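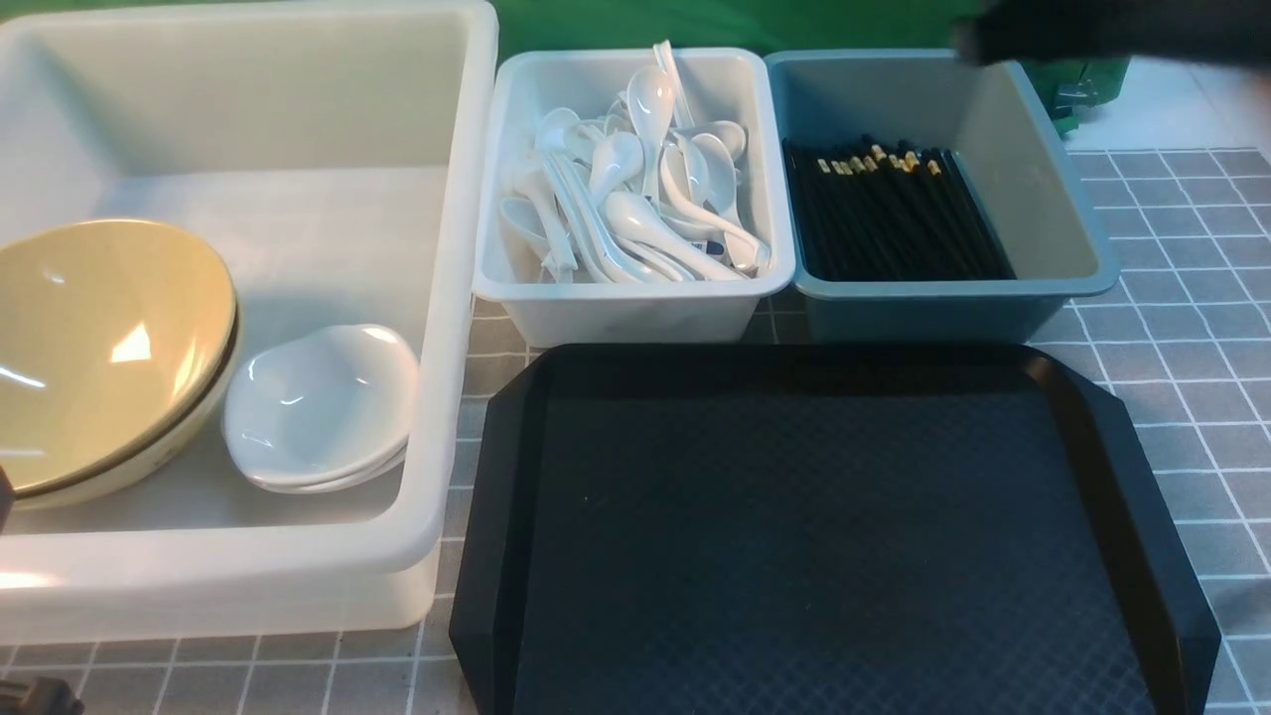

Ticket 825: Tray settings, Presholm canteen
Status: Open
Raised by: Oduor Lyimo
Site: Hokdale

The evening service reports that trays are reaching the counter without chopsticks. Staff state that the chopsticks were put away with the soup spoons on Friday and could not be sorted in time.

Update, 8 a.m.
The storage instruction has been reissued to both shifts. Spoons are to remain in the white bin and chopsticks in the blue-grey bin beside it, all lying the same way. One pair is to be placed on the black tray before any bowl or dish is taken from the large tub.
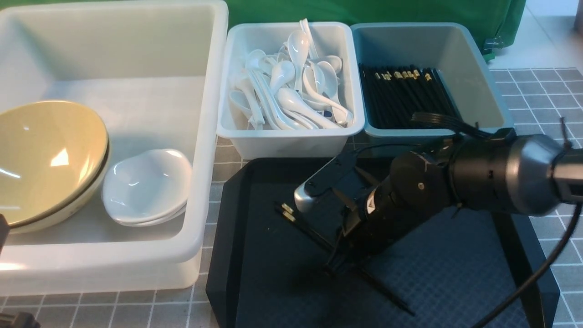 Replacement stock has been requested from Orkar. The order should match the present pattern, black with gold bands at one end, and plain pairs will not be accepted. Delivery is awaited.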